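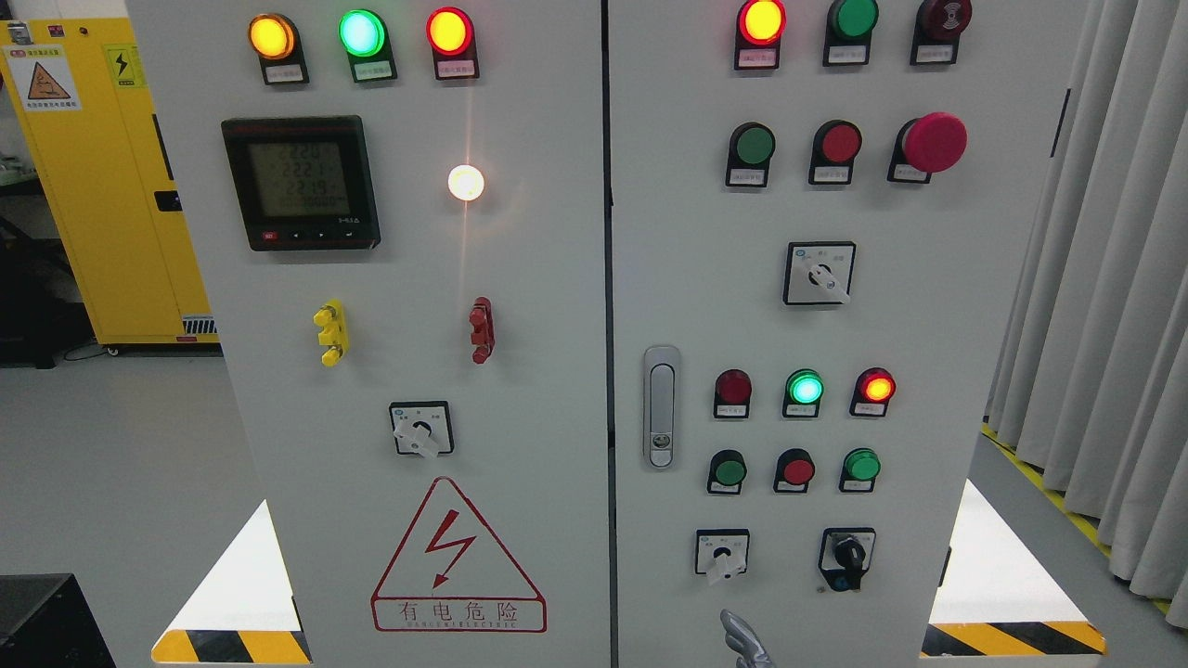 Figure 3. The two cabinet doors used in the switch-turning trials, seen from the robot's head camera.

4 min read

3.2 The panel task

I'll admit I picked the doors because they looked hard. Our shared workshop in Honerwood isn't a big place, and most of what I'd built Culeo to do up to then was pick things up and put them down again. Turning a rotary switch is a different kind of job. The handle has to be gripped square, twisted, and let go without dragging it back, and the switches on these two doors (Figure 3) don't all have their handles pointing the same way. I loved that about them!

The lamps gave me more grief than the switches did. Culeo's first lamp reader, which I wrote at home in August, went purely by brightness, and a glowing lamp with a halo can swamp its neighbors. I ended up training a small color model on 659 hand-cropped lamps – a dull few evenings – and it now looks at each housing by itself.

For the trials I ran 200 attempts, split over 6 start positions, with the gripper coming up from below the target each time. The emergency stop button was left out of the target list. I also kept the soft fingertips from the earlier Pillai hand, mostly out of habit, and only swapped the wrist spring. Grip force settings are in the next section.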